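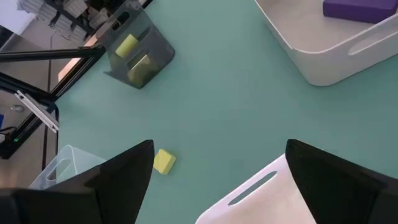
Clarberg Bench Top Mat

Hard-wearing work surface for craft rooms, classrooms and repair benches

The Clarberg is a heavy rubber-backed mat that turns an ordinary table into a work surface. It lies flat under its own weight and doesn't need clips or tape. The top is a smooth matte finish that wipes clean of pencil, chalk and most water-based glue.

We have sold the Clarberg for years to schools, framers and home sewers. The current version has a thicker backing than the old one and rounded corners, which were the part most likely to lift.

Sizes

Small – 600 mm x 400 mm
Large – 1000 mm x 600 mm
Cut to order – up to 200 cm long, priced by the metre

Colours

Teal, charcoal and grey. Colour can vary slightly between batches. If you are joining two mats on a long bench, order them together and ask us to match them.

What it suits

Paper craft, model making, sewing, light electronics and general classroom work. It can be used with a craft knife, but it is not a self-healing cutting mat and the marks will stay. If you cut every day, put our Flirari cutting sheet on top. The sheet is sold separately and comes in both standard sizes.

It is not suitable for soldering without a heat pad, and it should not be used under hot pans or irons.

Fitting

Mats are posted rolled. Unroll yours on a clean, dry bench and leave it overnight with a few books on the ends. In winter it may take a second night to settle. Trim with a sharp blade and a steel rule, working from the top side – two or three light passes give a neater edge than one hard one.

Cleaning

Warm water and a little dish soap. Methylated spirits will take off permanent marker if you are quick, but test a corner first. Don't use acetone, oven cleaner or scouring pads. Store the mat rolled with the top facing out, never folded.

Customer comments

"I have two of the large ones end to end in the sewing room. The join is hardly noticeable. Took three days to lose the curl." – Brynhildur Vestergaard

"Good mat. Wish the small one was a bit deeper." – Thắng Trịnh

Delivery and returns

Standard sizes leave our warehouse within two working days. Cut-to-order mats take up to a week and can't be returned unless they are faulty or we have cut them wrong. Orders of 40 or more mats go by pallet, so please include a daytime phone number for the driver.

For school and trade pricing, ask for Valdemar Fogh on the orders desk between 9 am and 4 pm.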